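Prendell Junction

Prendell Junction is a disused railway junction and former signal box on the Vinthorpe line, a narrow gauge route that carried timber and general freight between Vinthorpe and the river wharf at Kasprzak. The name is applied in different sources to three separate things: the set of points where the Kasprzak branch left the main line, the signal box that controlled them, and the short goods loop on the northern side. Passenger trains passed through the junction but were never timetabled to stop there.

Location

The junction lay in a shallow cutting on the eastern side of Stestance Hill, at a height of 178 metres above sea level. The line from Vinthorpe approached on a falling grade and curved to the left before reaching the facing points. The branch to Kasprzak diverged to the right and dropped to the river flats by way of a timber trestle, while the main line continued along the hillside to the quarry at Stestance.

Access by road was poor. A gravel track followed the boundary fence from the Stestance road and ended at a gate beside the signal box. The track is still in use as a fire trail, although the gate has been moved further downhill.

Construction

Earthworks for the branch began in January, after the wet season contract for the main line had been let to the same builder. The cutting was widened on its northern side to take the second track, and the spoil was used to form the approach embankment to the trestle. The colour of the fill, a pale grey clay, distinguishes it from the red soil on either side and has helped later surveyors to trace the alignment.

The points were first worked from an open ground frame. A signal box was added when traffic from the quarry increased. It was a single-storey timber structure on a brick base, with a skillion roof of corrugated iron, a coal store at the rear and a small rainwater tank. The frame held levers for the junction points, the loop points, the home and distant signals in each direction, and a gate lock that was removed before the box opened.

Operation

Trains between Vinthorpe and the junction were worked by staff and ticket. The branch had its own staff, which was kept in the box and handed to the crew of each down train. Because the box was attended only during booked traffic hours, a duplicate key to the ground frame was held at Vinthorpe for use by special workings.

The goods loop was 200 metres long between clearance points. Loaded timber trains from the upper line were usually divided there, as the curve at the head of the trestle restricted the length of train that could be taken down to the wharf. The second portion was left in the loop under handbrakes until the engine returned. Working instructions required that the trap points at the lower end be set and clipped before the engine was uncoupled.

Speed over the diverging road was limited to walking pace. The restriction was never lifted, even after the turnout was relaid with heavier rail, and it appears in every working timetable that survives.

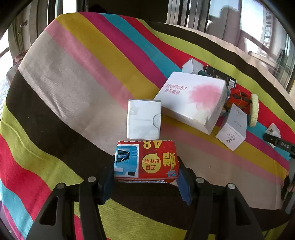

Akua Gyamfi disputes the usual account of the loop and holds that it was laid as a passing siding, with the division of timber trains a later practice. In her reading the original trap points stood at the upper end only, and a second set was put in once wagons were being left unattended. The surviving signal diagram is undated and is consistent with either sequence.

Name

The junction was shown on the contract drawings as Stestance Hill Junction. The name Prendell first appears in a weekly notice dated 19th September, which advised crews that the box would open with that name painted on its end wall. It was taken from a grazing property adjoining the cutting. Both forms remained in use for several years, and the wharf office at Kasprzak continued to make out its waybills to Stestance Hill.

This has caused some confusion in later writing. A number of gazetteers list Prendell as a station, and at least one tourist map marks a platform there. No platform appears on any engineering plan. The feature sometimes identified as a platform face is a low sleeper wall built to hold back clay from the drain on the northern side.

Decline and closure

Timber traffic to the wharf fell away once the road bridge at Kasprzak was opened to heavy trucks. The branch was reduced to trains as required, and the signal box was closed shortly afterwards. The junction points reverted to ground frame operation, with the signals fixed at caution and later removed.

The branch was formally closed after flood damage to the trestle. Two of the piers had shifted, and the cost of replacing them was considered out of proportion to the remaining traffic. Rail was lifted from the wharf end as far as the trestle. The main line lasted until the quarry changed to road haulage, after which the points, the loop and the ground frame were recovered for scrap. The box was sold for removal, and its later whereabouts are not recorded.

Remains

The cutting is intact but heavily overgrown with lantana, and water lies in the floor of it for much of the year. The brick base of the signal box survives to a height of four courses, along with the concrete footing of the tank stand. The channel for the point rodding can be followed from the base towards the site of the facing points, where it disappears under slumped clay.

Of the trestle, the upper abutment and several pier stumps remain. The abutment is on private land, although it can be seen from the fire trail at a distance of 100 metres. The approach embankment has been breached in one place by a farm crossing. Between the breach and the river flats the formation is used as a stock route, and the occasional sleeper is still in position.

A length of signal wire and one pulley stake were recorded beside the main line on the Vinthorpe side. The distant signal post, which had stood well over 100 metres beyond the end of the cutting, was cut off at ground level when the line was dismantled.

See also

Vinthorpe line
Kasprzak wharf
Stestance quarry
Staff and ticket working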